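Home | News | Shows | Music | Games | Quizzes

How Does a Reality TV Show Get Made?

By Ineke Hoekstra
May 28, 2021
11 comments | 1609 shares

Have you ever watched a baking contest on TV and gasped when somebody's cake slid off the plate? Or yelled at the screen because your favorite singer got sent home? Then you've been pulled in by reality TV, and you're in very good company!

Reality TV is the name for shows where the people on screen are being themselves. They aren't actors, and they haven't learned lines from a script. They might be cooking, dancing, building a treehouse, or just living in the same house together and arguing over who ate the last yogurt. But even with no script, a whole lot of planning goes on, and that's the part I love best.

Let's follow a show from the very start. I'm going to use Kutano, a contest where nine families race to fix up old boats. I got to spend two days with the team that makes it, and I came home with paint on my shoes.

Finding the people

First comes casting. That's the word for choosing who will be on the show. For the last season of Kutano, 3582 families sent in a video of themselves. Somebody had to watch every single one! That somebody was Gerrit Peeters and his team, who started in January and drank an awful lot of tea.

I asked Gerrit what he looks for. "I want people who talk to each other," he told me. "If a family sits there in silence, I can't make a show out of it, even if they're brilliant at fixing boats."

So casting teams try to pick a mix. They want some loud people and some quiet ones, a few who plan everything and a few who leap in and hope for the best. Put them together and interesting things start to happen all by themselves.

Filming, filming, and more filming

Now the cameras roll — and they keep rolling for ages. On Kutano the crew films for 11 hours a day. Each family has its own camera person, and everybody wears a tiny microphone clipped under their shirt. (One boy forgot his was on and sang in the bathroom. The sound crew heard the whole song!)
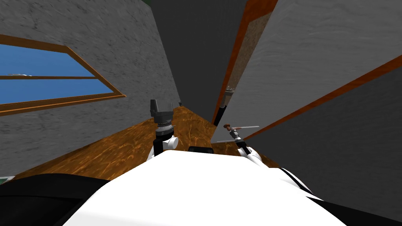

All that filming makes a mountain of video, much more than anyone could show on TV. Most of it is pretty dull, too. People look for their glasses. They wait for paint to dry. They eat sandwiches. An episode lasts less than an hour, so nearly everything has to go.

The people who do the cutting are called editors, and they have one of the most powerful jobs on the whole show. An editor watches the video, picks the best bits, and sticks them together so they tell a story.

Here's a fun thing to try. Think about your day yesterday. Now pick only the five grumpiest minutes and imagine somebody put those on TV. Viewers would think you were the grumpiest kid in the world! Then pick the five silliest minutes, and you'd be the class clown. It was the same day and the same you. Editors make choices like that all the time, and it's good to remember it when you decide you can't stand somebody on a show. You've only met a small slice of them.

Those little chats to the camera

You know when a person sits alone in a chair and tells you how they feel? TV people call that an interview, or sometimes a confessional. It can be filmed hours or even days after the thing they're talking about. A producer sits near the camera and asks questions such as "How did you feel when the mast fell over?" You usually don't hear the question, only the answer. Sneaky, right?

Music helps as well. Slow, thumping notes make you worry, and a bouncy tune tells you something funny is coming. Next time you watch, turn the sound off for a minute and see if the big moment still feels big.

So is it real?

Partly! The Van Hecke family really did win the last season, and their tears were real tears. They really did paint the boat bright orange, too. But the producers chose the challenges, set the time limits, and decided which parts you got to see. Some shows ask people to walk through a door again if the camera missed it the first time. Some go further than that and nudge people toward a quarrel, and plenty of viewers think that's unfair.

Kids who take part in shows need extra care. They need breaks and time for schoolwork, and a grown-up on their side who can say "that's enough for today."

If you'd like to try this yourself, film your family making lunch, then cut it down to one minute. Ask first, and let everyone watch it before you show anybody else. My niece made one called "The Great Pancake Fight," and I've watched it nine times.

9 likes | Share | Print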